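Grasp Point Selection for Cloth Handling with a Hand-Held Gripper
Student project report, robotics lab course
Last updated: 07/02/2019

1. Background

The project started from a practical problem. A robot that folds or sorts cloth needs demonstrations of how to pick the cloth up, and collecting them by driving the arm remotely is slow. In the previous course project (Kastelden) a full session on the arm gave too few usable grasps to train anything. We therefore collected the grasps by hand, with a gripper tool that a person carries and closes directly, and asked whether the resulting data can be used to choose a grasp point on a crumpled towel.

The question was limited on purpose. We did not try to fold. We only wanted to know which points on a crumpled towel give a grasp that holds during a short lift, and whether a simple rule could find such points from the camera view just before closing.

2. Equipment

The tool is called Griltel in our lab notes. It has a camera, an outer pair of broad fingers and an inner pair of jaws. All grasps in this report use the inner jaws. The fingertip pads on the jaws are replaceable, and the same pair was used for the whole set, so pad wear is part of the data.

Recording is done at a fixed frame rate and each grasp is stored as its own clip. The clips are labeled afterward with a small program called Prokau, which shows the approach, the closing and the lift, and lets the labeler mark the grasp point in the last frame before contact. Jaw opening is estimated from the image. We did not have force sensing in the jaws, and this turned out to matter (see section 6).

3. Procedure

The operator drops the towel on the table from a low height, so that it lands crumpled, and does not touch it again by hand. The operator then brings the tool down, closes the jaws, lifts the cloth clear of the table, holds it, and lowers it. The cloth is dropped again for the next grasp.

A grasp counts as held if the cloth is still between the pads at the end of the hold. It counts as a slip if the cloth leaves the pads at any time after the lift starts. It counts as a miss if the jaws close and no cloth comes up. Clips in which the operator closed twice were discarded.

The operators were told to use three kinds of grasp point:

a) Peak: the highest fold of the pile.
b) Edge: a visible hem or free edge.
c) Flat: a region with no clear fold.

The order was drawn at random before each session. We collected 600 clips in total over sessions in September. Of these, 36 were discarded for double closing or a blocked camera.

4. The grasp in practice

For a peak grasp the jaws come down on both sides of the fold and pinch it near the top. The cloth gathers above the pads and the rest hangs down between the jaws. The amount of material above the pads proved to be a useful measurement. If it is very small, the pads hold only the tip of the fold, and a slip is likely when the weight of the towel comes on. We call this the overlap and estimate it from the image in pad heights.

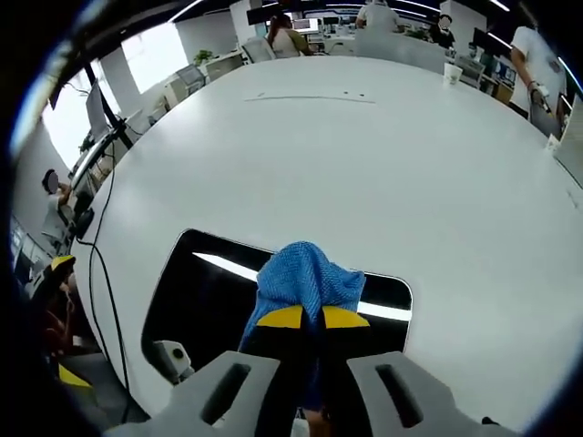 Bergmann objected at the midterm review that overlap measured after closing is no help to a robot that has to decide before closing. The objection is correct, and the second half of the project was changed to deal with it. We kept overlap as a way to explain slips but removed it from the inputs of the selection rule. The rule now uses only what is visible before contact.

5. Selection rule

The rule takes the last frame before contact and works in three steps. It first separates the cloth from the table by color. It then looks for ridges in the cloth region by comparing brightness on the two sides of a candidate line. Finally it scores each ridge by length, by sharpness, and by how well its direction fits between the open jaws. The best score gives the grasp point, placed at the middle of the ridge.

Table reflections were the main source of error in the first step. A glossy table returns the ceiling lights as bright bands, and where such a band touched the cloth, the boundary was sometimes drawn too far out. The error was reduced by rejecting any region brighter than a fixed limit. The limit was set by hand on a set of 50 clips and was not changed afterward. These clips were left out of the evaluation.

Lens distortion was left uncorrected. Near the center of the view, where the jaws meet, its effect on the ridge direction was smaller than the labeling error. We checked this by having two labelers mark the same clips and comparing their marks. Toward the border of the view the effect is larger, and ridges found there were ignored.

6. Results

Peak grasps held more often than edge grasps, and both held more often than flat grasps. In the peak group, 90 percent of the grasps held. Most flat grasps ended as misses. The pads slid over the cloth without raising a fold, unless the tool was pressed down hard. Operators differed in how hard they pressed, and this cannot be recovered from the clips. The result for flat grasps should therefore be read as a result for these operators only.

Edge grasps gave a mixed picture. Where the hem stood up from the table the grasp behaved like a peak grasp. Where the hem lay flat the jaws often caught a single layer, which held during the lift but turned between the pads. Our definition counts this as held. For folding it would be a poor grasp, since the cloth no longer has a known orientation. A later version should label turning separately.

The rule agreed with the human choice in most clips where the pile had one clear peak. It was weaker on piles with several low ridges. In those clips the labelers also disagreed with each other, so it is not clear that a single correct answer exists. We did not count a disagreement as an error if the grasp point chosen by the rule lay on a ridge that another operator had used with success in the same clip series.

Slips were concentrated at low overlap, as expected. A second group of slips had normal overlap but occurred late in the session. We suspect that lint had collected on the pads. Cleaning was not logged, and we cannot test this with the present data.

7. Limits

Only one type of cloth was used for the main set. A thin cotton cloth was tried at the end and the ridge detector found almost nothing on it, as the folds cast very weak shadows. The rule should not be expected to work on thin material without a different way of finding folds.

The tool is carried by a person, and a person corrects small errors in height and angle during the approach without noticing. An arm with a fixed approach path will not do this. The held rates given here should be taken as upper values for the same rule on an arm. A transfer test on the Kastelden arm was planned, but the mount for the jaws was not finished in time.

8. Further work

The next group should log pad cleaning and add some measure of closing force, even a coarse one from motor current once the jaws are driven. The labels for turning can be added to the existing clips without new recording. The brightness limit should be replaced by a method that compares each session with a frame of the bare table. The clips, the labels and the Prokau settings are stored in the course archive under the project name.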